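Notions tray

A notions tray, also called a sundries tray or catch-all tray, is a shallow open container used in the home to hold small soft goods and packets together. It is smaller than a laundry basket and lower-sided than a toy bin. The things kept in it are usually small cloths, scraps of towel, sample packets, wrapped sweets or seasonings, and other light items that have no drawer of their own. The tray may be a bought article or a homemade one, and homemade versions are often finished along the rim with tape or a strip of colored trim.

Name

The word "notions" comes from the sewing trade, where it covers buttons, thread, tape and similar goods. In household use the meaning is wider. In Pikasden and the villages near it the same container is called a taminlow, after the general store of that name, which sold small goods from open trays on its counter. The store closed long ago, but the word is still used by older residents, mostly for a tray that holds cloths.

Contents

Contents vary with the household, but they fall into two groups. The first is soft goods. Face cloths, dusting cloths and small fuzzy towels are the most common, and they are often kept knotted, rolled or gathered with a band so that each one can be lifted out without dragging its neighbors along. Strong colors are common, and many people sort by color - blue for glass, yellow for dusting, pink for the bathroom.

The second group is packets. These include single-serving foods, tissues, wipes and sealed samples. Packets slide easily and tend to work their way down to the floor of the tray, with the cloths riding on top.

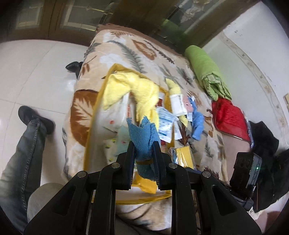
Mixed trays, holding both groups, are the usual kind. The drawback is that slim packets get caught in the folds of the cloths and are lifted out with them. Food packets are best kept in a separate container if the cloths are used with cleaning products.

Construction

A typical tray has a flat floor, low walls and an open top. White or pale interiors are preferred by many users, as a small packet shows up easily against them, although they also show stains and pen marks. The rim takes the most wear. Tape along the edge covers rough places and stiffens thin walls, but it wrinkles at the corners, where it has to be folded. Cutting the tape into four lengths and overlapping the ends gives a flatter finish than running one length all the way around.

Soft-sided containers are also used. They weigh less and can be folded flat when empty, but their sides give way when the contents are pressed down.

Emptying and sorting

A notions tray fills gradually and needs to be emptied from time to time. The common method is to lift everything out onto a table, wipe the floor of the tray, and return only what is wanted. A cloth spread on the table first keeps small packets from sliding.

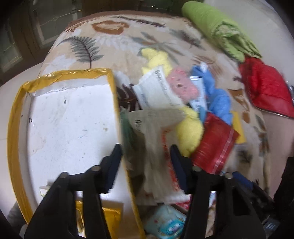 Soft items and packets beside a white tray with a golden-yellow taped rim, on a leaf-print cloth.

The order of return makes a difference to how the tray works afterward. Flat packets go in first, along the walls, and thicker ones follow in the middle. Cloths are placed last. Those used daily are put nearest the front, and any that need washing are left out.

Houda Tazi, whose household handbook The Ezzat Shelf deals with small storage in detail, recommends a limit of 12 packets to a tray and a full sort every 30 days. She also advises against lids, on the grounds that a covered tray is soon forgotten and things get stacked on it. Other writers on housekeeping set no limit and suggest sorting whenever the contents rise above the rim. 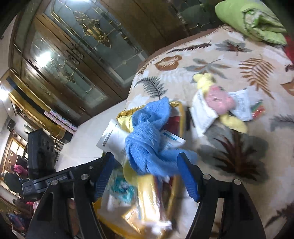
A twisted blue cloth over a container with shiny golden-yellow edges, with packets on either side.

Collections

The Peltevstead Museum of Household Goods holds 303 trays and small open boxes, most of them homemade. Seven are on permanent display with their contents as received. The rest are kept in storage and can be seen by appointment in March.

See also

Button box
Drawer organizer
Rag bag
Sewing basket

Page last edited 2019-10-09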